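For release: June
Contact: Enda Mac Suibhne, press desk, Fuvent

**Fuvent researchers cut two-handed training data down to 200 demos a task — no robot needed to record them**

GRISTBERG — Fuvent today put out first results from Thaler, its method for teaching two-armed robots from recordings made by people with hand-held grippers. Headline number: 200 demonstrations per task. The team's last method needed 1,334 to reach the same score on the same bench tests.

Paper and test logs go up on the Fuvent site this afternoon. Code to follow, once the license text is settled.

The short version. A person holds one gripper in each hand and does the job. Each gripper records its own view and its own motion. Until now Fuvent trained on those two recordings as if they were separate — left hand, right hand, lined up afterward by clock. Small timing errors piled up, mostly at the moment when both tools come close together, and the only cure was more data.

Thaler drops the clock as the main reference. It looks for moments when one gripper shows up in the other one's view and uses those to lock the two paths together. Everything in between gets stretched or squeezed to fit.

"We were throwing away the best clue we had," said Shivam Tomar, who leads the work. "If the right hand can see the left hand, you know where they are relative to each other. You don't have to guess from two clocks that drift. It took us far too long to try it."

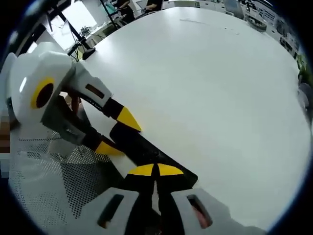
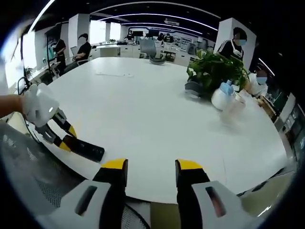

*Both views come from hand-held grippers at a white table, with a second gripper in sight each time. Photos: Fuvent*

Testing was done on the Waltton set, Fuvent's in-house group of 51 two-handed table tasks. Passing a part from one side to the other, holding a bag open, lining up two edges, that kind of thing. Policies trained with Thaler matched the older method on the full set average with the smaller data budget. Gains were biggest on handovers. On tasks where the hands stay far apart there was little or no gain, wich the team expected — no shared view, nothing to lock onto.

Other limits, from the paper:

- Wide lenses are a must. With a narrow view the second gripper is out of sight too often.
- Shiny surfaces and glare still cause false matches. A filter catches most of them, not all.
- Only 2 grippers at a time so far. Two people working together has not been tried.
- All tests were indoors on tables. No claims beyond that.

Tomar said the next step is recording in more rooms, with the grippers handed to people who have had no practice. "Our own people are too good at this by now. They move slow, they keep the tools in view with out thinking about it. I want to see what happens with someone in a rush."

Fuvent will show the method running at its Gristberg lab later in June. Press places are limited, write to Enda Mac Suibhne at the press desk. Larger versions of both pictures on request.

**About Fuvent**
Fuvent develops hand-held recording tools and training methods for robot manipulation. Based in Gristberg.

— ends —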